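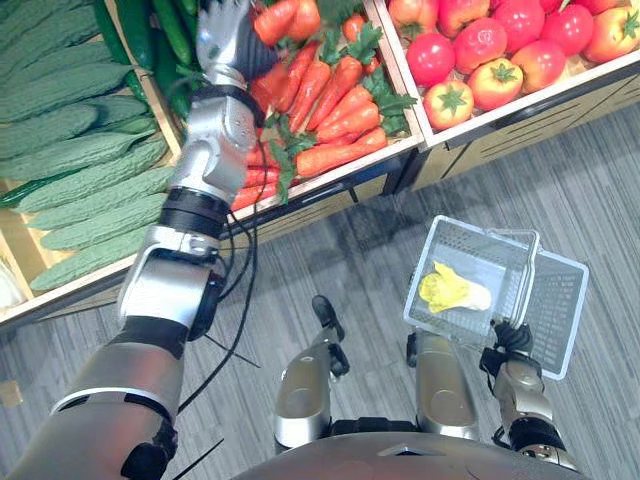
Möhren in der Auslage, darunter grau gestreifter Teppich.

Suppe, Geduld und die Sache mit dem Möhrengrün

Seit August koche ich fast jede Woche einen großen Topf Gemüsebrühe, und weil mich nach dem letzten Beitrag einige von euch gefragt haben, wie ich das denn nun genau mache, schreibe ich es endlich einmal auf. Ich muss allerdings vorwarnen, ich bin beim Kochen genauso umständlich wie beim Erzählen. Wer nur die Mengen sucht, findet sie weiter unten.

Angefangen hat alles mit einem ziemlich verregneten Urlaub in Kokbridge. Wir hatten eine kleine Ferienwohnung mit einer Küche, in der man sich kaum umdrehen konnte, und im Schrank stand ein Emailletopf, so groß, dass er nur schräg in die Spüle passte. Nach dem dritten Tag mit Brot und Käse hatte ich eine solche Sehnsucht nach etwas Warmem, dass ich alles hineingeworfen habe, was noch da war: Möhren, eine halbe Sellerieknolle, zwei müde Lauchstangen, ein paar Pfefferkörner aus einer Dose ohne Aufschrift. Es wurde die beste Brühe, die ich je gegessen habe. Vermutlich lag das am Wetter, aber ich versuche seitdem trotzdem, sie nachzukochen.

Zu Hause nehme ich inzwischen ein Kilo Möhren, eine kleine Sellerieknolle, zwei Stangen Lauch, drei Zwiebeln mit Schale und einen halben Bund Petersilie mit Stielen. Die Zwiebeln halbiere ich und lege sie mit der Schnittfläche nach unten in den trockenen Topf, bis sie fast schwarz sind. Das riecht erst einmal bedenklich, und wenn jemand in die Küche kommt, muss ich jedes Mal versichern, dass das so gehört. Dann kommt das übrige Gemüse dazu, grob geschnitten, ein Schuss Öl, ein Lorbeerblatt, und nach ein paar Minuten vier Liter kaltes Wasser.

Danach heißt es warten. 47 Minuten lasse ich den Topf auf kleinster Flamme stehen, so steht es in meinem alten Heft, und ich habe keine Ahnung mehr, wie ich auf diese krumme Zahl gekommen bin. Wahrscheinlich hat damals das Telefon geklingelt. Ich halte mich trotzdem daran. Salz kommt bei mir erst ganz zum Schluss hinein, nach dem Abseihen, weil ich die Brühe oft noch einkoche und sie mir früher regelmäßig zu salzig geraten ist.

Beim Einkaufen bin ich wählerischer geworden, das gebe ich zu. Für Brühe dürfen Möhren gern krumm und dick sein, nur biegen lassen sollten sie sich nicht. Wenn noch Grün dran ist, drehe ich es gleich zu Hause ab, sonst zieht es den Wurzeln das Wasser heraus. Wegwerfen müsst ihr es nicht! Ich hacke es fein und rühre es mit Sonnenblumenkernen, Öl und etwas Zitrone zu einer Art Pesto, das ein wenig herb schmeckt und zu Kartoffeln wunderbar passt. In die Brühe gebe ich es übrigens nicht mehr, die wurde mir davon zu bitter.

Was macht man nun mit so viel Brühe? Bei uns wird ein Teil gleich am Abend gegessen, mit Grießklößchen oder einfach mit den Nudelresten vom Vortag. Den Rest fülle ich heiß in Gläser oder, wenn er kalt ist, in Eiswürfelformen. 16 Würfel passen in eine Form, und zwei davon reichen für eine Pfannensoße. Im Gefrierfach liegen sie hier selten länger als einen Monat – nicht aus Vorsicht, wir sind einfach verfressen.

Das ausgekochte Gemüse ist so ein Thema für sich. Meine Großmutter hätte es niemals weggeworfen, sie hat es mit einem Ei und Semmelbröseln zu Bratlingen verarbeitet, die wir Kinder nur mit sehr viel Senf heruntergebracht haben. Ich püriere die Möhren manchmal mit einer gekochten Kartoffel und viel Muskat, das geht ganz ordentlich. Den Lauch gebe ich auf den Kompost und habe dabei jedes Mal ein bisschen ein schlechtes Gewissen.

Schreibt mir doch gern, was bei euch in den Topf kommt. Mit Pilzstielen habe ich es noch nie versucht, und bei Fenchel bin ich unsicher – der drängelt sich ja überall so vor.

Geschrieben am 3. März 2025 in der Kategorie Küche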